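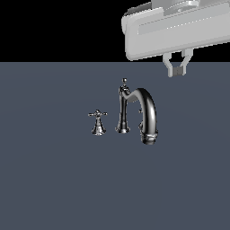 Calteo Grasp Trials: Frequently Asked Questions

What is Calteo Grasp Trials?
It is a simulation service for people who need to know whether a gripper can pick up a particular part before they buy or build the cell. You send us the part model, we run the grasps and you get back the results with rendered views. Calteo is run by Brerkholm from our Plestach office.

What sort of parts can I send?
Rigid parts, for the most part. Plumbing fittings are our most common request, followed by door hardware and small castings. Hoses, bags and anything that folds are outside the current service. If you aren't sure, send the file anyway and we'll tell you before you are charged.

Why are shiny parts quoted separately?
Polished chrome reflects whatever surrounds it, and a vision system can lose the outline of a part in the highlights. If your picking depends on a camera, we render extra viewpoints so you can see how the part looks to it. The colour of the work surface can be changed on request. The default is a plain blue-grey with no texture. 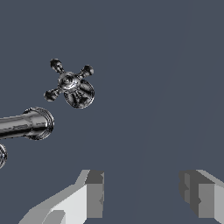

Extra viewpoints are added at the quoting stage, so please mention your camera position when you first write to us. We can't add them to a finished run without repeating it.

How many grasps are in a standard run?
A standard run is 100 attempts on one part with one gripper. The extended run is 244 attempts and includes small changes to the part's starting position. Both are priced per part, and a matching valve and spout count as two parts unless you want them tested as a set.

Can I use my own gripper?
Yes. Our default is a parallel two-finger model. To use your own, supply the geometry, the stroke and the maximum closing force. Custom grippers add 2 business days to the job.

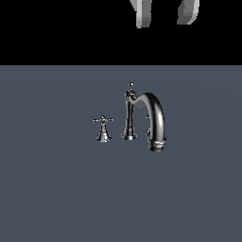

Chrome spout and cross-handle valve tested as a set, fingers open above the surface.

What do I get back?
A spreadsheet of every attempt, the rendered views and a short written summary. The summary lists the grasp positions we would try first on real hardware.

Will the real cell behave the same way?
Not exactly. Friction, wear and lighting all differ on the shop floor, and we recommend a physical trial before you sign off on anything. The simulation is there to narrow down the options.

How long are my files kept?
We hold them for 31 days after delivery, then delete them. Ask for a longer period if you expect a repeat run — there is no charge for it.

Who do I contact?
Inna Bondarchuk handles quotes and file questions. Please include your part's overall dimensions and preferred file format.

Page last updated 9th March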